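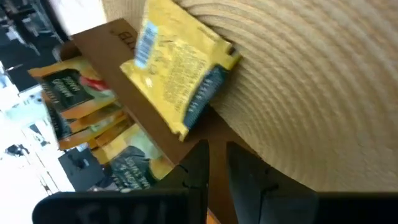
Yellow packet, round woven surface and brown card box, tea station.

Tea station: revised layout and refilling notes

The tea station at Clesden has been rearranged as of March. The change affects everyone who takes a packet from it and, more closely, the people on the refilling list. Rokeya Debnath drew up the new layout and Lakmal Ranasinghe tried it on the first-floor table before it was adopted at Sultthorpe as well. The notes that follow replace the sheet pinned inside the cupboard door, which can be thrown away.

The old arrangement was a deep bowl. Packets went in flat, in whatever order the boxes were opened, and the ones at the bottom stayed there. When the bowl was emptied for cleaning, the lowest layer was found to be past its date and most of the wrappers had split at the crimp. A split wrapper lets the tea take on the smell of whatever is stored nearby, in our case instant coffee. Habibur Akanda had raised this before and asked for it to be minuted that he had.

The new arrangement is a divided caddy standing on a round woven mat. The mat protects the tabletop and marks the position. If the caddy is moved for wiping down, it goes back on the mat and the mat goes back where it was. It should not be pushed up against the wall, as the back compartment then can't be reached without lifting packets over the front row.

Packets stand upright. One kind goes in the front slots, with the label facing the person taking it. Mixed kinds go in the back compartment, where the opening is larger and the wrappers can lean on one another. Crumpled tops are not a fault. A packet is only withdrawn if the seal has opened or the date can't be read.
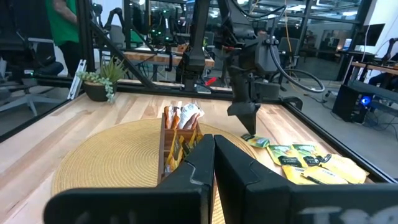
Refilling is done from the card boxes in the lower cupboard. The sequence agreed with Rokeya is as follows.

Take out what remains in the slot and set it to one side on the table.

Open one box only. Finish it before opening another of the same kind.

Put the new packets in at the rear of the slot and the older ones back at the front.

Do not force the last packet. A slot filled until the packets grip one another will tear the first wrapper pulled from it. Ten to a slot is the limit, and this has been written on the cupboard door in pencil.

Part-used boxes go back in the cupboard with the flap tucked in, printed end outwards. Empty boxes are flattened for the card bin. Please do not stand a part-used box beside the caddy as a reserve. People take from the box first, the caddy is left standing and the older stock is back where it started.

Stickers. Some wrappers carry a barcode sticker from the supplier. These can stay on. Yaryna Levchenko asked whether they should be peeled off so that the front row looks uniform, and the answer is no: on thin wrappers the adhesive lifts the print, and sometimes the date with it.

Cleaning. The mat is brushed, not washed. Two mats were put through the dishwasher at Sultthorpe and neither has lain flat afterwards. Crumbs and leaf dust collect between the coils and come out with a dry nail brush, working from the centre to the rim. The caddy is wiped with a cloth that has been well wrung out and left to dry before the packets are returned – an hour is enough with the window open. Oil is not needed and leaves a mark on paper.

Supply. The order with Dewan stays monthly. Restitano quoted for a larger case at a lower price per packet, but the case would not fit the cupboard with the door closed, and a quantity of that size would bring back the dating problem. The quotation has been kept and will be looked at again if the stationery is moved out of the lower shelf.

Usage was recorded for two weeks to set the order. The front slots went down much faster than the back compartment, which may reflect taste or may only reflect reach. Habibur Sultana has suggested exchanging the contents of the two for a month and recording again. This will be done at Clesden only, and the labels on the cupboard shelf will be changed to match so that refilling is not affected.

Two points remain open. The first is decaffeinated tea, which has no fixed place at present and is being put wherever there is a gap. Lakmal proposes giving it the end slot nearest the kettle. The second is the used-bag dish, which is too small and is emptied too late in the day. Comments on either should go to Rokeya, by note in the kitchen tray or in person before 11 in the morning.

The refilling list for the coming month is on the cupboard door at both sites. Swaps are to be written on the list itself, with both sets of initials.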